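Subject: Re: [skudley-house] red stuff in the wash
From: Akosua Adjei
Date: 14/10/2019 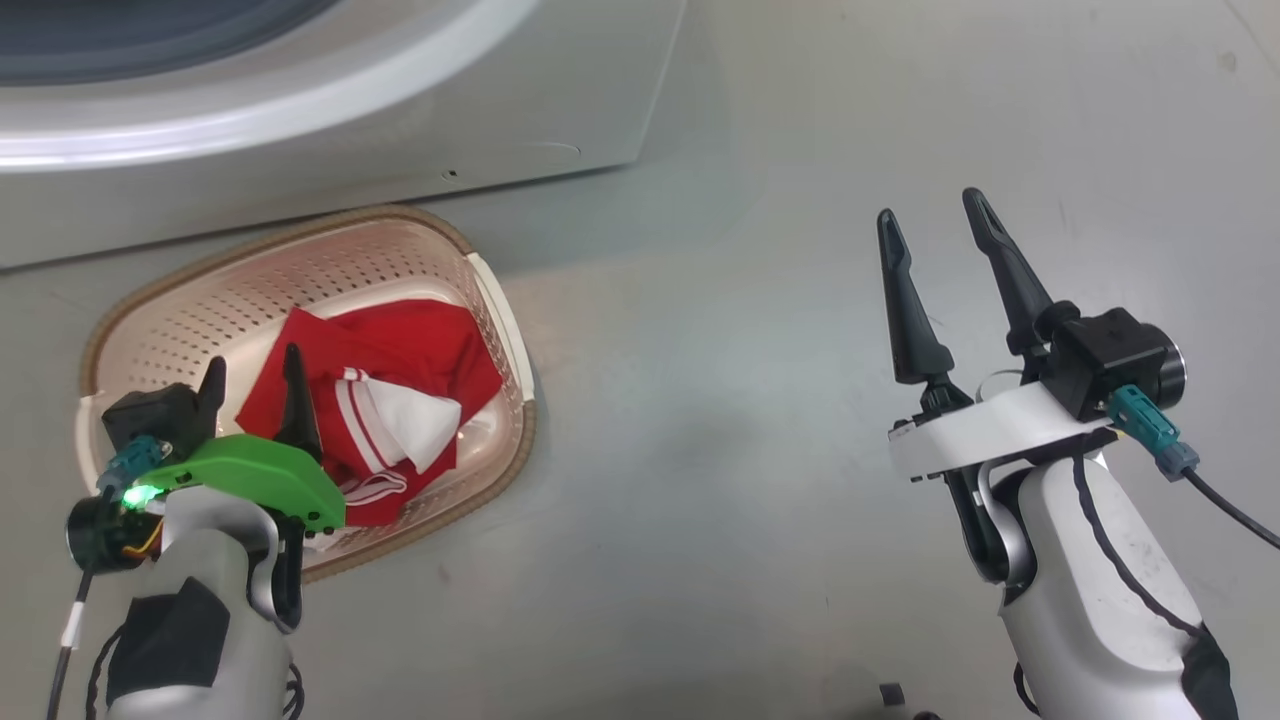 Mohammed-Awal Kpodo wrote:
> Do you wash red things on their own? I've got a shirt
> with white on it and I'm scared it'll all go pink.

Oh, I've been there! I lost a good pillowcase in July that way. Now anything red gets its own cold load, inside out, for the first 8 washes or so (my sister says I'm nuts). And don't let it sit wet in the basket overnight, get it hung up right away. Mine with the white stripes still looks great!

Does anyone have a spare drying rack, by the way?

Akosua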